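One Bowl, a Whole Lot of Ridges

By Bríd Rafferty
June 6, 2021

14 comments | 30 shares

I've been promising a gallery from the stoneware table for months, and I finally sat down and did it! If you've been reading along, you know that last October I talked myself into learning to throw big. Mugs I could do. Little dishes, sure. But a real serving bowl, the kind you carry to the table with two hands and set down with a bit of a thump, kept getting away from me. They slumped, they warped, one of them split right across the bottom and is now living under a tomato plant.

Then Arnaldo Serrano let me sit in on his evening class at the Wisano studio, and everything got a lot more fun. Arnaldo has been throwing for 30 years and he has one big opinion, which he'll share with anyone who stands still long enough: the outside of a bowl deserves as much time as the inside. We all fuss over the inside, because that's where the glaze pools and the salad goes. Meanwhile the outside is what everybody at the table is looking at. I went home and turned every bowl in my cupboard upside down (my sister thought I'd lost an earring).

So this gallery is all about outsides. I wanted the profile, the steps, the foot, all the stuff you miss when you look straight down into a bowl.

A few notes before the picture, for those of you who like the nuts and bolts.

The steps. I love a stepped wall. Your thumbs find the ridges when you pick the bowl up, and light does lovely things along each one. On the wheel I cut mine with the corner of a wooden rib once the clay has stiffened up, going from the rim down. If you start too early the edge smears, and if you wait until the next morning it chatters and you get a row of tiny teeth. I have made both mistakes, sometimes on the same bowl.

The foot. Keep it small! I was leaving mine wide for safety and they looked like dog dishes. A narrower foot lifts the whole shape and gives you that nice shadow underneath. Arnaldo has us trim, flip the bowl over, walk to the other side of the room and look at it from there. It feels silly the first time and then you can't stop doing it with everything you own, lamps included.

The color. Creams and beiges get called boring and I won't have it. A matte cream shifts all over the place depending on where you stand and what the weather is up to. I've had a Hultier sample tile propped on my kitchen windowsill since spring, and I still couldn't tell you what color it is.

And now, on to the gallery.

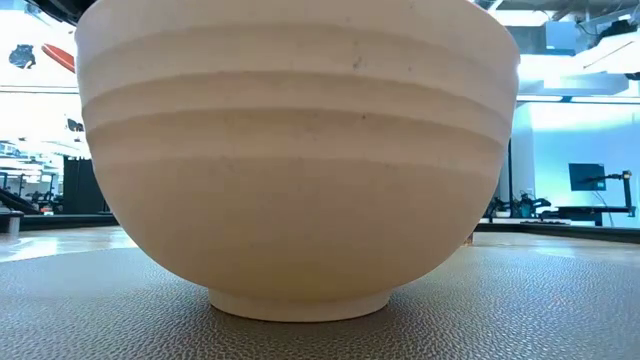

Do I need to season or soak a stoneware bowl before I use it for the first time?

Fully fired stoneware just needs a wash in warm soapy water and a good dry, foot ring included. Soaking is for unglazed earthenware, the porous stuff like clay roasters. If you're not sure what you have, ask the maker.

Cream and beige, with the ridges up high where your hands go and a smooth run down to that short little foot. I could look at the curve between the last step and the foot all day. The small specks and the gray smudge up by the ridges get a thumbs up from me too, I like a surface with a bit going on.

I'll have more outsides for you once I've been through the rest of the shelf. Platters next, I think, if I can find a way to show off the undersides. Send me your own favorite profiles in the comments, especially if you've got something with steps or a really tiny foot. Arnaldo reads them as well, so be nice about his glazes!

Recent galleries
Seven Teapots and One Very Good Lid
Inside the Odutura Kiln Shed
Antwi Glaze Tests, Round 10
Small Dishes for Big Olives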